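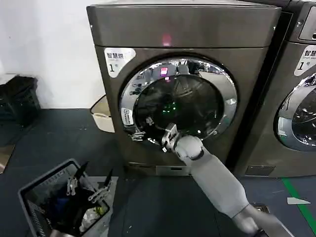

Can a university delegation just ask an honorary consulate for a meeting?

Dilruba Jayasinghe
Our college in Patar wants to set up a student exchange with a school in Gullance, and we'd love to bring our dean to their honorary consulate for an introduction. Five of us would go. We have a draft agreement, 2 pages long, and no contacts there at all. Do we write to the consul directly or go through the embassy? I've never done anything like this and I'm so excited!

Clelleck
write to the consulate, they answer mail. took mine a while

Iresha Sheikh
Oh, what a fun project! I helped arrange a visit like this for our language department and it was a joy from start to finish (well, the parking wasn't). Write to the consul by name and copy the embassy's education or cultural section. Honorary consuls often have day jobs, so office hours can be very short – offer two or three dates and let them pick.

Put the names and titles of all five people in the first letter, spelled the way they appear on their IDs. And attach the draft, even if it's rough! Ours came back with lovely notes in the margins.
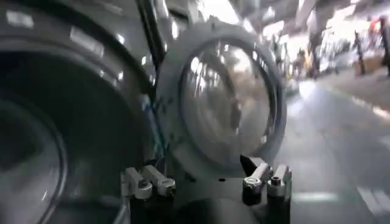
Can the consul sign the exchange agreement for the partner school?

Normally the two schools sign it themselves. The consul may be glad to attend the signing or pass papers along, but ask the school in Gullance who has the authority to sign for them, and get that name in writing before you print the final copy.

One more thing that worked for us was a short write-up afterward for both websites. Send it to the consulate for a look first, they may want a title fixed. I'll paste the top of ours so you can see the style:
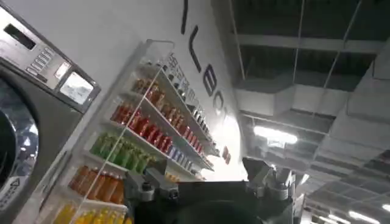
DISSANAYAKE, November – Faculty and students from the language department met with the honorary consul this week to talk over a one-semester exchange. The consul welcomed the plan and invited the group to return in the spring with the first students chosen to travel.

Keep it about that long, then add the names. Good luck, Dilruba, and please come back and tell us how it goes!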